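The thirty-day mattress trial, and other things I no longer believe

I bought a mattress online last year and I am still cross about it.
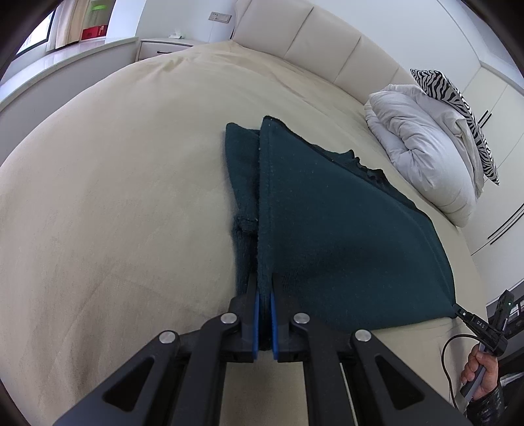 Josefina Olivares wrote to me after my last post on the subject to say that I was being unfair, that her Wirketti had cured her bad back inside a fortnight, and that anyone who pays shop prices for a bed these days wants their head looking at. She may be right about the shop prices. I have my doubts about the back.

My trouble is with the fortnight. Backs get better by themselves quite often, and people tend to buy a mattress when theirs is at its worst. If I bought a new kettle on the day my cold peaked, I could tell you the kettle had cured me by the weekend. I did put this to Josefina and she has not replied.

Then there are the names for things. The one I ended up with has a layer called Gellutura, which the website says "responds to your body". So does a pile of coats. I wrote and asked what was in it and got a very friendly answer telling me it was a next-generation comfort material. I asked again and was offered 9 per cent off a pillow.

The firmness scale is another one. Mine is an 18. Out of what, you might ask, and I did, and the answer was that the scale is "personal". A friend has a Morkasska that is a 5 and it is like sleeping on a church pew, so the two firms have not been in touch with each other.

I paid £630, and that was the sale price. I have looked at the page most weeks since and have yet to catch it at the full one. There is a clock at the top counting down to the end of the offer. It gets to nothing and then starts again, and I would like to meet the person who has to feel all right about that clock.

As for the trial, you can send it back, yes. You need to have kept the bag, which arrives sealed so tightly that you have to cut it to get the thing out. You also need to have slept on it for most of the month before they will talk to you, by which time you have got used to it, or have stopped noticing, and I can't tell those two apart at seven in the morning.

My old mattress came from Rudd, a shop with a bell on the door, and I lay down on it in my coat for ten minutes while a man pretended to do paperwork. I'm not saying that was a scientific test either. It did last, though, and he never once asked me to rate my sleep.

I have had four of those emails now - the latest wants to know whether I wake feeling "renewed". I wake feeling like someone who needs the loo. There was no box for it, so I put "neither agree nor disagree" all the way down and they have entered me in a draw for a duvet.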